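Trestia Community Forums > Arms and Grippers > Maintenance

Thread: Wrist droop after regreasing, what order do you do things in?

kelpie_jig
Finally got the wrist on our Trestia apart in April and regreased the whole thing, and it is so quiet now! Lovely. But the tool point sits 2 mm low when the forearm is stretched out over the table. Up close to the base it's fine. I rehomed all the joints, then did the payload setup, then the table height. Has anyone else had this?

moosejaw_servo
Payload before or after the gripper went back on?

kelpie_jig
Before. Oh no.

moosejaw_servo
There's your droop, I reckon. The controller thinks it's holding up a bare flange. Put the gripper on, cable clipped where it normally runs, let the arm warm up for 30 minutes and then run payload again. Table height goes last, always.

tinsnips
Going to disagree with moosejaw a bit. Payload will get you some of it, but 2 mm is a lot for one gripper. I'd be looking at the elbow cover screws and the base bolts first. Ours had a Kalley riser plate under it with one bolt finger tight and it did exactly this at full reach. Fine in close, rubbish far out.

Also what's on your table when you check? I only trust mine with the usual clutter laid out, because a flat bare board hides a lot. Cup at the back corner, something wedge-shaped in the middle, something flat and dark like a phone off to the left. Bring the gripper down over the wedge and see how much room you've got.
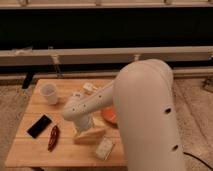 Lulitz Bench Notes, No. 30

I learned the clutter check from the Bench Notes and I still do it after every strip-down. You want things of different heights, and at least one of them tucked in near the upper link so you find out early if the elbow is going to clip it. The little orange round thing is my favourite for that. Soft stuff is good under the gripper too, because if you've got the height wrong you squash it and nothing breaks.

kelpie_jig
Love this, I've only ever used a dial gauge and a bare table. Going to raid the kitchen drawer tonight!

prairie_dogbolt
Please keep using the dial gauge though. Eyeballing a gap over a sponge won't show you half a millimetre. Gauge first, clutter after.

tinsnips
Fair. I do both, I just enjoy one of them more.

moosejaw_servo
Still say payload. And which grease did you use? The Prendergast stuff is thick when it's cold and mine read funny until it had done 1,000 cycles. I wouldn't touch any offsets before then.

kelpie_jig
It was the Prendergast, yes. Log says 1,890 cycles since the regrease so it should be bedded in.

Okay, update. Base bolts were all tight (sorry tinsnips). Redid payload with the gripper on and the cable clipped, and the droop went down to less than half of what it was. Then I went over the elbow cover and two screws were loose, so a point each. Nipped those up, redid table height, and the gauge now reads the same near and far. So happy with this arm!

prairie_dogbolt
Cover screws shouldn't change the tool height, the cover isn't carrying anything. I'd bet the second table height run did the rest.

tinsnips
On the older ones the cable clamp is on the same screws, so the loom can drag. Depends on which shell you've got.

kelpie_jig
Mine has the clamp on the inside, no idea if that's old or new. I'll take a look next time it's open.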